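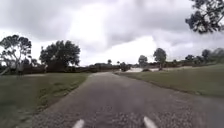
*The Worndale path, with lawn to the left and a low grass bank to the right.*

**Walkers' group questions "like new" claim for Worndale path**

WORNDALE, Apr 12, 2025 – The Worndale Path Users' Group has asked the contractor Moschos to explain why it rates the asphalt path through the park as "like new" in its latest condition report.

The report gives the surface a score of 100 and recommends no work before November. Group spokesperson Despina Zacharopoulos said she had trouble matching that to the ground under her shoes.

"It's coarse and gritty and the colour is patchy," she said. "Maybe there is a way of measuring that gets you to 100. We'd like to see it."

The group is also wary of the plan that follows, a $1713 seal coat for a 500-metre stretch.

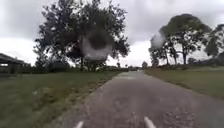
Members want to know whether a coat on top would do anything for the edges, where the tarmac crumbles into the grass and the verge has worn to bare soil in places. The report does not mention edges – or the verge – at all.

"I'm not against spending money on it," said member Oğuzhan Eren. "I'd just like someone to say what we get."

The group has asked for the full inspection notes and a second opinion from Nerau, a paving firm.

Media contact: Despina Zacharopoulos, Worndale Path Users' Group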